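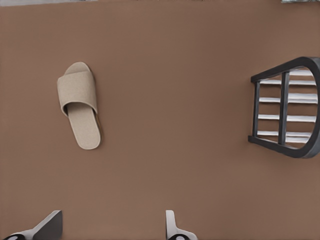 工单 132:五号房地暖不热,温控器坚称 21 度

状态:已解决(附带一条没人认领的遗留问题)
地点:Firnine,Vundier 客栈,二楼
设备:Grerlow 地暖集控盒,配无线房间温控器
提交人:Rahel Kuster
处理人:Lorenz Marti
提交日期:2023年3月25日

问题描述

五号房地面冰凉。墙上的温控器显示 21 度,设定也是 21 度,界面上还有一个绿色的小叶子,表示它对自己的工作很满意。客人不满意。客人昨晚穿着袜子和客栈的拖鞋睡的觉,今早在前台讲这件事的时候语气很平静,我宁可她发火。

其他房间正常。走廊热得过分,早上有人把外套脱在楼梯扶手上。我已经试过:把设定调高,等了一个小时,没变化;把温控器电池取出来再装回去,没变化;看说明书,说明书建议我联系安装方。安装方是 Auer,电话录音说周末不接非紧急来电,并请我自行判断什么叫紧急。

— Rahel

第一次回复(Lorenz,远程)

先问几个常规问题,请别生气:

1. 集控盒上第 7 路的指示灯亮不亮?五号房应该接在第 7 路。
2. 第 7 路的执行器(分水器上那个白色的小圆帽)顶端的指示柱有没有升起来?
3. 分水器上第 7 路的流量计里,红色浮标在什么位置?
4. 最近有没有人动过分水器柜?“没有”这个答案我也接受,但我会再问一遍。

Rahel 的答复

1. 亮。
2. 没升起来。旁边那个升起来了,升得很精神。
3. 浮标在最底下,纹丝不动。
4. 没有。

第二次回复(Lorenz)

灯亮说明集控盒收到了温控器的请求,也给第 7 路送了电。执行器没动,要么是执行器坏了,要么是电送到别人那里去了。请把温控器设定调到最高,等五分钟,再看一眼柜子。执行器里面是一块蜡,加热以后慢慢膨胀,急不来。这是整套系统里最诚恳的零件,也是最慢的。

还有,最近有没有人动过分水器柜?

Rahel 的答复

等了。还是旁边那个升着,第 7 路没动静。

关于柜子:我刚才问了一圈,Auer 的人月初来换过两个执行器。我当时不在,单据夹在早餐供货单里,上面写的是“例行更换,一切正常”。所以严格地讲,我上次的回答在我不知情的范围内是对的。

现场记录(Lorenz,当天下午)

到达 Vundier。分水器柜在布草间最里面,柜门前堆着床单,搬床单用的时间比后面修东西的时间还长。请以后把床单放在别处。我知道不会有人照办,但写下来心里好受一些。

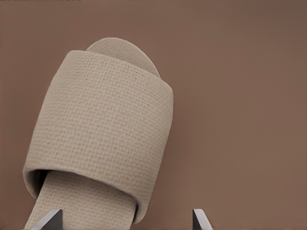 Rahel 在我开柜门的时候插了一句:如果又要换集控盒,请先告诉她价钱,再告诉她原因,顺序不要反。

我说暂时不用换。接着做了以下检查。

步骤一:断开五号房的请求。把五号房温控器调到最低,集控盒第 7 路的灯灭了。过了一会儿,走廊那一路的执行器开始回落。走廊的温控器我完全没碰。

步骤二:反过来。只让走廊温控器请求供热,走廊那一路的灯亮,第 7 路的执行器升起来了,像刚刚被人叫醒。

到这里基本清楚了:两根执行器的线接反了。五号房喊冷,走廊得到热水;走廊因此很暖和,走廊的温控器心满意足,从不请求,于是五号房什么也得不到。这套逻辑完全自洽,每个零件单独检查都合格,难怪单据上写的是一切正常。

步骤三:集控盒断电,打开接线盖,把两根线对调,重新夹紧。线上原来贴着标签,标签也是对的,只是贴在线的另一头,藏在柜子后面。对调后重新贴在看得见的地方。

步骤四:上电,五号房设定调高。灯亮,第 7 路执行器升起。但是流量计的浮标仍然趴在底下。

我本来打算在这一步收工。

步骤五:拧下第 7 路的执行器,露出阀针。正常的阀针用手指压下去会自己弹回来,这一根一直缩在里面。估计是关得太久,卡住了。用平口的木柄轻轻敲阀体侧面,再把阀针反复压几下,弹回来了。不要用钳子拔阀针,拔出来的后果是布草间会变成浴室,我在别处见过。

步骤六:装回执行器。浮标离开底部,慢慢往上走。回水管摸起来开始有温度。按住排气阀放了一小会儿,出来一点气,随后是水,用毛巾接住。毛巾是 Vundier 的,已归还。

关于那个 21 度

Rahel 问,地面既然是凉的,温控器为什么显示 21 度。

温控器量的是它自己周围的空气,对地面没有意见。五号房的温控器装在浴室门旁边,浴室里有一台电热毛巾架,整夜开着。我拿温度计放到窗边,读数明显低得多。绿色小叶子的意思是“我这里不缺热”,它说的是实话,只是它这里的面积和一块巧克力差不多。

那为什么还会有供热请求?因为 Rahel 把设定调高了。在那之前,即使线没接反,五号房多半也会偏凉。换句话说,这间房有三个毛病排着队,修好前一个才能看见后一个。

建议把温控器移到床那一侧的内墙上,离门框远一点,不要对着窗,也不要藏在窗帘后面。无线的,两颗螺丝的事。旧螺丝孔可以挂一幅画。

Rahel 的答复(当晚)

地面热了。走廊凉下来了,已经有客人来问走廊的暖气是不是坏了,我说修好了,他看上去不太信。

客人愿意再住一晚。拖鞋她还穿着,说是习惯了。

温控器下周移。挂画的事我考虑一下,那个位置一打开浴室门就会撞到。

两个问题。第一,Auer 会不会承认是他们接反的?第二,夏天要不要把地暖全关了,还是留一点?

最后回复(Lorenz)

第一个问题:把我步骤一和步骤二的记录原样发过去,不要加形容词。他们会回复说“可能在运输途中松动”。线不会在运输途中互换位置,不过你要的是他们把出工费退掉,别的可以不争。

第二个问题:锅炉可以关,集控盒请留着通电。Grerlow 的菜单里有一项叫“阀门保护”,打开以后它会定期让每一路动一动,阀针就不容易卡死。你们这台是关着的,我已经打开了。循环泵的防卡功能在另一个菜单里,也已经打开。菜单名字翻译得很有诗意,叫“泵的散步”,找的时候别跳过去。

以后再遇到同样的情况,按这个顺序查:

先看集控盒的灯,再看执行器的指示柱,最后看流量计的浮标。灯不亮查温控器和配对;灯亮柱不升查接线和执行器;柱升浮标不动查阀针和空气。三样都对而房间还是凉,就拿一支普通温度计放到屋子另一头,看看温控器活在什么样的气候里。

遗留问题

走廊那一路的流量一直开到最大,什么时候开的、谁开的,没有记录。我调小了一些。如果走廊的客人继续抱怨,请往回拧半圈,并在柜门内侧写上日期和名字。笔我挂在柜门把手上了,请不要拿去前台用。

工单关闭。

补充(Rahel,工单关闭后)

笔在前台。我明天放回去。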